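Dallby Corner Guards, clear, pack of 4

Home > Baby & Toddler > Home Safety > Furniture

Your child has learned to stand up. Congratulations. The coffee table has been waiting for this. 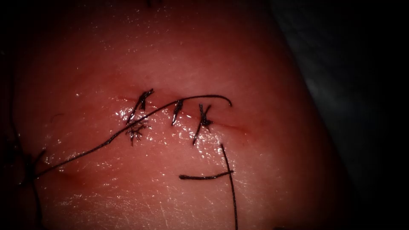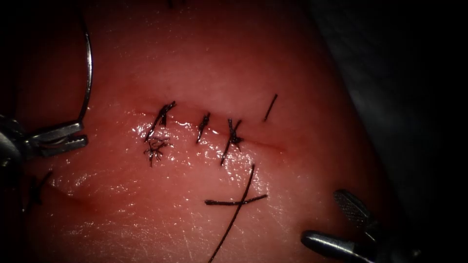
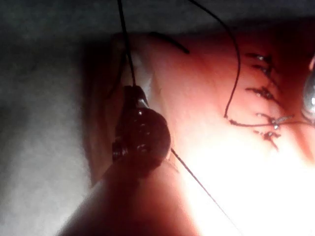

Closed seams in the first two; needle at the pad's edge in the third.

Dallby guards are soft, see-through corners that stick to tables, hearths, low shelves and that one cabinet your mother-in-law gave you. Each is 59 mm along the side and fits square or slightly rounded corners. They will not fit a round table, for reasons we hope are clear.

To fit: wipe the corner, dry it, peel the backing and press hard for a slow count of 30. Leave overnight before letting the tester loose -- ours is 3 and removes things for a living.

To take off, warm with a hairdryer and roll back gently. Please try a hidden spot first on waxed or painted wood.

In the pack: four guards, four spare sticky pads, one leaflet (mostly pictures).
Colour: clear
Order code: Dallby 304
Made for Plakville Home

Check the guards weekly. A loose one is small enough to chew, so bin it and fit another. No guard replaces a grown-up in the room, even a tired one.

Goes with: Dallby Edge Strip, Bataineh Stair Gate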